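참가자 모집: 책상 정리와 필통 싸기, 정말 도움이 됩니까

도켄트(Dokent) 생활습관 연구실에서 문구 정리 관찰 연구에 참여할 분을 찾습니다. 먼저 밝혀 두자면 저희는 정리정돈 예찬론자가 아닙니다. 책상을 치우면 집중력이 오른다, 필통이 깔끔하면 성적이 오른다는 말은 서점에도 영상 채널에도 넘칩니다. 그런데 근거를 물으면 대개 말하는 사람 본인의 경험담이 돌아옵니다. 저희 연구실 안에서도 의견이 갈립니다. 책임자인 로난 헤네시(Rónán Hennessy)는 효과가 없다는 쪽에 가깝고, 이번 모집 글도 그가 초안을 썼습니다. 그러니 정리의 기적을 체험하고 싶은 분께는 권하지 않습니다.

하는 일

나무 상판 책상에 흩어진 문구를 투명한 플라스틱 필통에 넣고, 다시 꺼내고, 또 넣습니다. 물건은 연필, 가위, 지우개, 형광펜, 점착 메모지, 계산기처럼 어느 집 서랍에나 있을 법한 것들입니다. 무엇을 필통에 넣고 무엇을 밖에 둘지는 참가자가 정합니다. 계산기를 억지로 넣으려고 애쓰셔도 되고, 처음부터 포기하셔도 됩니다. 정답표는 없습니다. 있다고 믿는 분이 의외로 많아서 미리 적습니다.

한 번 방문하면 같은 작업을 10회 되풀이합니다. 지루합니다. 지난번 예비 모집 때 "재미있는 체험"이라고 홍보했다가 항의를 받았으므로 이번에는 그 표현을 뺐습니다. 중간에 쉬는 시간이 있고, 차와 물은 드립니다. 과자는 손에 기름이 묻어 쉬는 시간이 아니면 드실 수 없습니다.

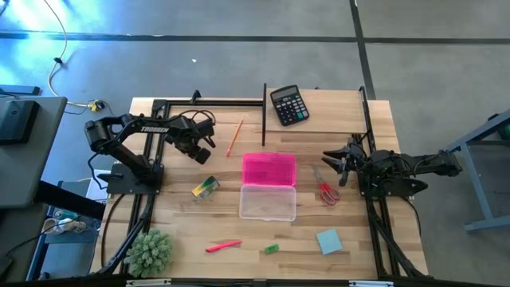

순서를 어떻게 잡는지가 저희의 주된 관심사입니다. 긴 것부터 넣는 사람이 있고, 손에 가까운 것부터 집는 사람이 있고, 뚜껑을 닫아 본 뒤에야 처음부터 다시 하는 사람도 있습니다. 이런 차이가 성격을 드러낸다는 글을 읽어 보셨을지도 모르겠습니다. 저희는 믿지 않습니다. 다만 믿지 않는다고 말하려면 자료가 있어야 하고, 그 자료를 모으는 중입니다. 결과가 저희 예상과 다르게 나오면 그대로 발표합니다.

찾는 분

만 19세 이상이면 누구나 지원할 수 있습니다. 정리를 잘하는 분만 오시면 곤란합니다. 필통에 뭐가 들었는지 모르는 분, 뚜껑 없는 형광펜을 가방 바닥에서 발견하는 분도 꼭 필요합니다. 왼손잡이 지원자가 늘 모자라니 해당하시면 신청서에 적어 주십시오. 정리 수납 자격증이 있는 분도 받지만 우대하지는 않습니다. 문구 회사나 수납용품 회사에 근무하는 분은 제외합니다.

장소와 일정

벡콤(Bekcombe) 별관 3층입니다. 엘리베이터가 있으나 느립니다. 매주 목요일 오후에 진행하며, 한 사람당 방문은 한 번입니다. 2월 안에 34명을 모두 채우는 것이 목표인데, 솔직한 전망으로는 조금 밀릴 수 있습니다. 밀리게 되면 신청하신 분께 따로 연락드립니다.

사례

교통비는 실비로 드리고, 방문을 마친 분께는 멀리건(Mulligan) 구내 카페 이용권을 드립니다. 큰 보상은 아닙니다. 시급으로 환산해 보고 실망하실 분은 지원하지 않으시는 편이 낫습니다. 도중에 그만두셔도 이용권은 드리며, 이유를 묻지 않습니다.

기록과 개인정보

작업 과정은 영상으로 남습니다. 책상 위와 손의 움직임을 보는 연구이므로 얼굴은 분석에 쓰지 않습니다. 이름과 연락처는 영상과 따로 보관하고 연구가 끝나면 지웁니다. 동의서는 당일 현장에서 읽고 서명하시면 됩니다. 길지만 끝까지 읽어 주십시오. 읽지 않고 서명하려는 분께는 담당자가 처음부터 소리 내어 읽어 드립니다.

자주 받는 질문

정리하는 법을 가르쳐 주느냐는 문의가 많은데, 가르치지 않습니다. 빨리 끝내면 점수가 높으냐는 문의도 있습니다. 점수 자체가 없습니다. 베비코(Vevico) 정리법 강좌를 들은 분도 참여할 수 있으나, 강좌를 들었다는 사실은 신청서에 꼭 표시해 주십시오. 그 강좌가 효과가 있는지 없는지는 저희도 궁금합니다.

신청 방법

도켄트 홈페이지의 참가 신청 양식을 작성해 주십시오. 지원 동기 칸은 비워 두셔도 됩니다. 가능한 시간대와 주로 쓰는 손은 빠뜨리지 마시기 바랍니다. 전화 신청은 받지 않으며, 선정 여부는 문자로 알려 드립니다.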